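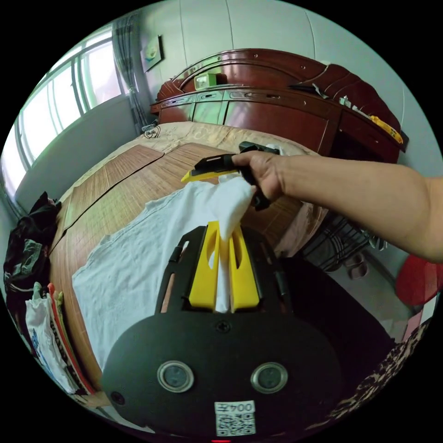
J'ai acheté la natte Lanura en février, taille lit double, pour remplacer un surmatelas Lillov qui tenait trop chaud. Je dors dessus depuis plus de 300 nuits, j'ai donc de quoi donner un avis.

La natte est brune, faite de lamelles tressées, et se pose directement sur le matelas. Au déballage elle sentait un peu l'herbe sèche. Deux jours fenêtre ouverte et l'odeur était partie. Elle garde un pli du transport sur un côté, même après l'avoir roulée dans l'autre sens.

Pour dormir, c'est frais et assez ferme. Les premières nuits j'avais les lamelles marquées sur le bras au réveil. Depuis, je mets un drap blanc en coton par-dessus et le problème est réglé. Le drap glisse, par contre : il faut le retendre tous les matins, à deux de préférence. Un drap-housse ne va pas, il fait remonter les coins de la natte.

Entretien : un chiffon humide le dimanche, puis séchage à plat. Pas de machine. Les miettes se coincent entre les lamelles et l'aspirateur n'enlève pas tout.

Avant celle-ci j'avais essayé le modèle Oprea, moins cher, dont la bordure s'est décousue en 7 semaines. La couture de la Lanura n'a pas bougé.

À éviter si vous dormez sur le ventre. Pour l'été, je la rachèterais. L'hiver, je la roule derrière l'armoire et je remets une couverture.

Emilian Jitaru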